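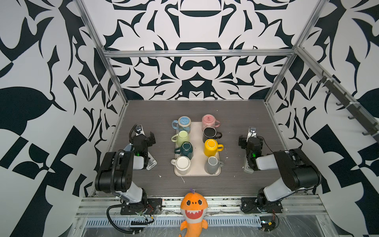
Mugs, Trays and Where They All Go: Your Questions

Most of the letters that come in to the Kerley house pages are about mugs. Plates hardly get a mention and nobody seems to lose sleep over bowls, but mugs arrive one at a time from all over the place, no two the same height, and before long the cupboard door won't close. I've gathered up the ones I'm asked most often and answered them as well as I can. If yours isn't among them, the address is down at the bottom and I do read everything, usually on a Monday with a cup of something beside me.

How many mugs does a household need?

Two for each person and a couple over for visitors is where I'd begin. At home we keep six out for every day and the rest live on the high shelf, where they come down for birthdays and the odd crowded afternoon. If you run the dishwasher every second night you may want a few more than that, and if you wash up as you go you can get by with fewer. Please don't feel you have to get there in one weekend! I took the better part of a winter over mine, and I still have one I should have let go of years ago.

Should I keep mugs on a tray?

I'm very fond of a tray, I'll admit it. A pale one with a bit of a lip keeps everything together, and you can lift the lot when you want to wipe underneath. A rectangular one takes two rows quite happily. Set the back pair down first and work towards yourself, so your sleeve isn't dragging over the ones already there. If the last few are riding up on the edge, either the tray is too small or you have too many mugs out, and you'll know in your heart which it is.

The one thing I'd say against trays is that they collect crumbs like you wouldn't believe. Tip yours over the sink when you clear it and give it a warm soapy wipe – a dry cloth only pushes the bits into the corners.

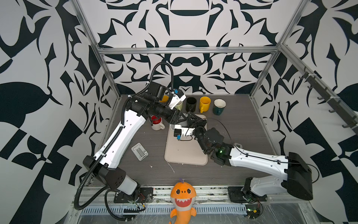 Krishnan

Right side up or upside down?

The question that starts arguments. Upside down keeps the dust out, and that matters for mugs you only use now and again. Right side up is kinder to the rim, which is the part most likely to chip, and it lets the last of the washing-up water dry off properly. I stand the everyday ones right side up and turn over the ones that wait about. If you do turn them over, make sure they're bone dry or put a folded tea towel beneath, otherwise you get that shut-in smell the next time you go to use one.

My mugs don't match. Does it matter?

Not a bit! I had a matching set of Grivska mugs once, all cream, and we spent every morning tea asking whose was whose. Different colours solve that straight away. The yellow one is always the yellow one, and children in particular will stick to a colour for years if you let them choose it. A mug with a different colour inside is a nice thing too, as you get a little surprise when you reach the bottom.

If the mix bothers you, try setting them out pale to dark, or keep the patterned ones together at one end. I've done both and gone back to any old order.

What is the best way to move everything from the tray to the table?

One at a time, by the handle, with your other hand free. I know it's tempting to hook three on your fingers, and I did it for years, until I knocked two together over the sink and lost both handles in one go. Start with the ones nearest the edge of the tray. Put them down along the back of the table so you aren't reaching over them for the next, and leave a finger's width between each – more if the handles stick out a long way. A straight line isn't needed. They only have to be clear of one another.

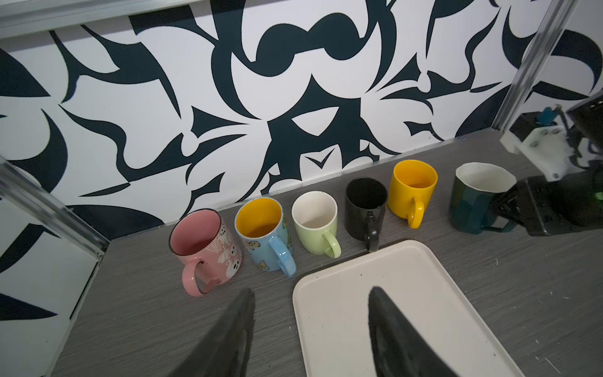

Six mugs in a loose row, tray in front.

Which way should the handles face?

Towards whoever will be picking them up, if there's room. On a shelf I angle them all slightly to one side, and that way they tuck in behind each other and you can fit another one at the end. Mugs with flat sides are a bit awkward in a row of round ones, so I give those the end spot.

Can I stack them?

Some you can. Straight-sided mugs of the same make will usually go two high without complaint. I wouldn't mix shapes in a stack, and I wouldn't go to three, however steady it looks. A second shelf or a row of hooks is a better answer, and the hardware shop in Perkport keeps both.

How do I get tea stains out?

Bicarb on a damp cloth, rubbed round gently, then rinse. For an old stain, leave a spoonful in warm water overnight. Pale insides show it sooner and dark insides hide it, so do look into the dark ones now and then.

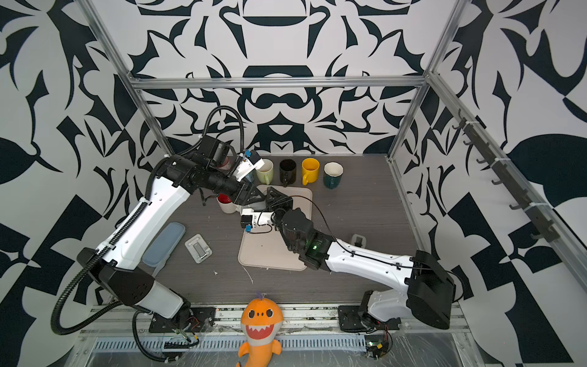 We put ours out by colour after reading your last page, one reader wrote in August, and my youngest now refuses to drink from anything but the red-lined one, so thank you very much for that! She also asked what to do on the days when it's in the wash. My advice is to find a second one as near as you can manage, and to bring it in quietly.

What about chipped ones?

A chip on the foot is fine if it doesn't scratch the table. A chip on the rim means the mug has finished its drinking days, but it will hold pencils, or a cutting of mint on the windowsill, and mine have been doing that very nicely by the back door.

Contact the Kerley house pages | © Kerley | Back to top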